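Ticket: Guest Wi-Fi drops in rooms at the far end of the second floor
Site: Clillcombe guest house
Opened: February 2026
Priority: Normal
Status: Open, monitoring

Problem as reported
Guests in the end rooms lose the Wi-Fi every evening. The phone shows full signal but pages stop loading. It comes back after 15 minutes or so of waiting, or right away if the guest turns Wi-Fi off and on. The lobby and first floor are fine.

Checked so far
Restarted the access point in the hallway. No change.
Swapped the patch cable at the switch. No change.
Speed test at the hallway door gave 200 down. The same test next to the bed gave 37.
Moved the test laptop to the nightstand side of the room and left it running a ping overnight. It lost the gateway twice, both times during the evening. 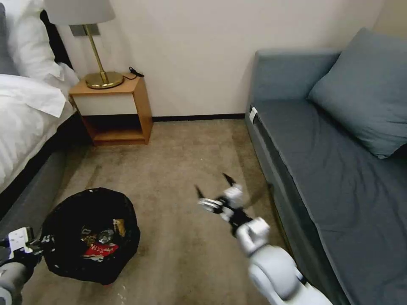

Theresia Zaugg: Please check the address pool before anyone buys a second access point. We had the same thing at Prunetness in October. The signal was good there too, but the router had run out of addresses to give.

Update
Theresia's guess looks right for at least part of it. The guest network runs on a Mustosier router with a pool of 125 addresses and a lease time of one week. Phones that checked out days ago were still holding addresses. I cleared the old leases and cut the lease time to one day.

The slow speed by the bed is a separate problem. The access point was set to the widest channel and was overlapping with the one downstairs. I moved it to a different channel and set the width to 40 MHz. 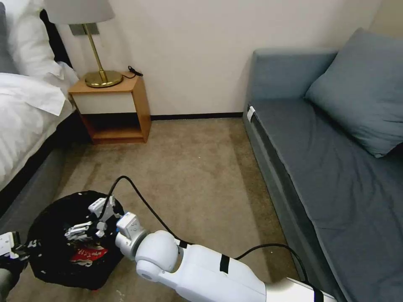
End room, floor by the trash bin

After the channel change, the speed test by the bed gave 125 down. I ran it again on the sofa side and got close to the same number. Firmware on the access point is two versions behind. Brandão has the admin login for that, so the update is waiting on them.

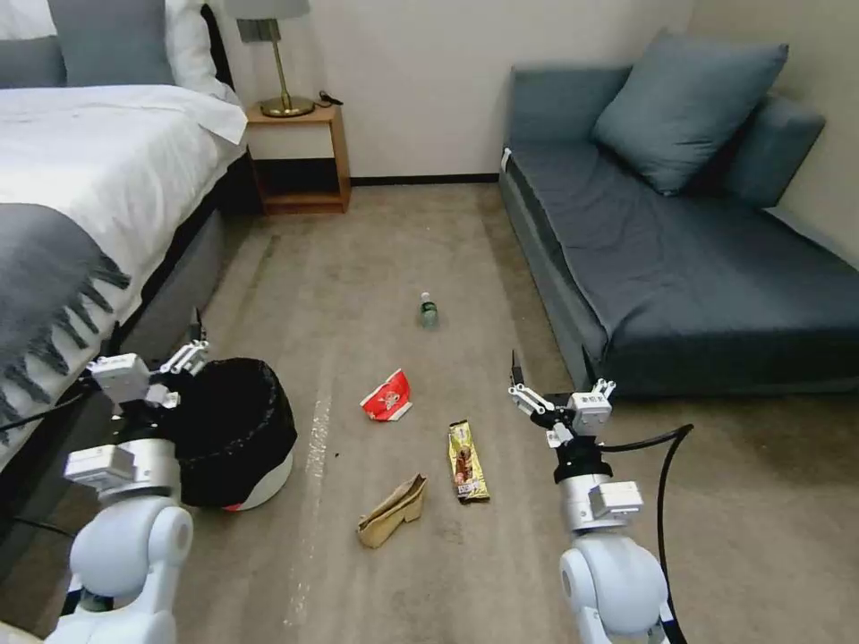
End room, between bed and sofa

Still to do
Firmware update (Brandão).
Ask the front desk to note the room number and time for any new complaint.
Check the lease table again after the next full weekend.
Do not close this ticket until the firmware is done.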